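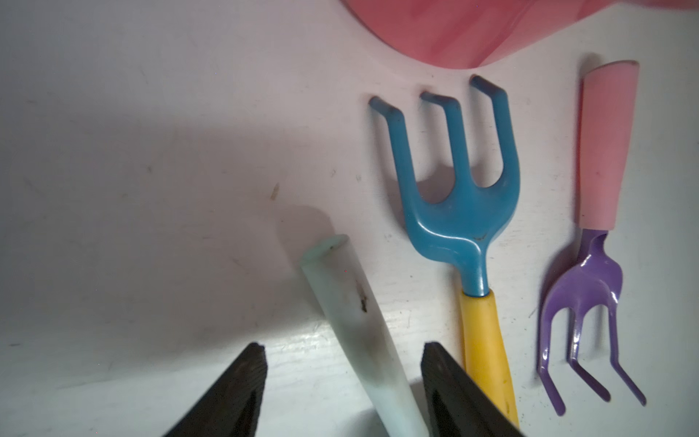 Chapter 5: Which Handle Did You Mean?

I love this chapter, and I'll admit I put off writing it for years. Up to now we've let the planner believe whatever the detector told it. One object, one box, one grasp, off we go! Now we get to the fun part, where several graspable things lie close together and your code has to commit to one of them.

Look at the wrist view that opens the chapter. The mint-green handle sits between the fingers, fine. But the yellow handle of the blue rake runs right past the finger on the right and partly behind it, and the purple fork, over on the far right, has its tines pointing the other way. Then add the big soft shadow on the left (my first segmenter, Plurka, adored shadows and kept handing me masks for them).

When I ran our 2977 toy-tool views through Plurka, 825 came back with two handles merged into one. The grasp planner, Teuber, never complained. It took the merged blob, found its middle, and aimed for the gap between the tools.

So we'll fix it in the code. We start with instance masks in Section 5.1, move on to scoring grasps by finger clearance, and then wire the whole thing into the Prullotix control loop you built in Chapter 4. Keep that loop open in another window, you'll be editing it a lot.

Before you start: you'll need the calibration file from Exercise 13. If yours still gives you mirrored axes, go back and sort that out first.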